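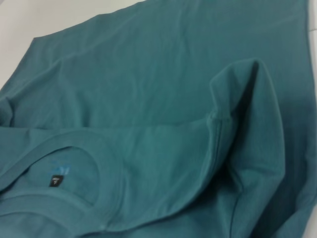

A teal T-shirt on a white work surface, seen from close range during the garment task of the Skikton Challenge.

The Skikton Challenge is an annual student robotics competition held at Tekholm, in which teams program a robot arm to handle clothing. It is organised by the Rarken Institute and is open to pupils in the last two years of secondary school and to first-year college students. The competition takes place each January.

History

The challenge grew out of an after-school course in programming taught at the institute by Teresa Sikora. Early exercises used wooden blocks and plastic cups. Sikora replaced these with household textiles, which change shape whenever they are touched and cannot be described by a fixed model. The first public contest was entered by teams from the Tekholm district only. Entry was later widened to the whole region, and the Tiedemann Foundation has since provided an annual grant of 4,000 euros for equipment and travel.

Format

Each team works with the same model of arm and writes its own control software. The main event is the garment task, in which a short-sleeved T-shirt is dropped on to the table by a judge and must be spread flat, folded and placed on a marked square. Teams have 20 minutes for all attempts. The arm may not be steered by hand once an attempt has begun.

Locating the collar is usually the first step. A ribbed neckline, a shoulder seam or a label sewn inside the neck can show which way a crumpled shirt is lying, and most teams train their software on close views of these details. Plain shirts are used, as printed patterns were found to favour certain methods.

Scoring

The garment task carries 40 points, divided between the accuracy of the fold and the position of the finished shirt. Further marks are given for a written report and an interview with the judges. The highest total recorded over a full season of heats and finals is 345, achieved by a team from Rarken.

Rules for the next season were published on 8 November 2020.

See also

Educational robotics
Tiedemann Foundation

Contact the editors | Text may be reused with attribution | Back to top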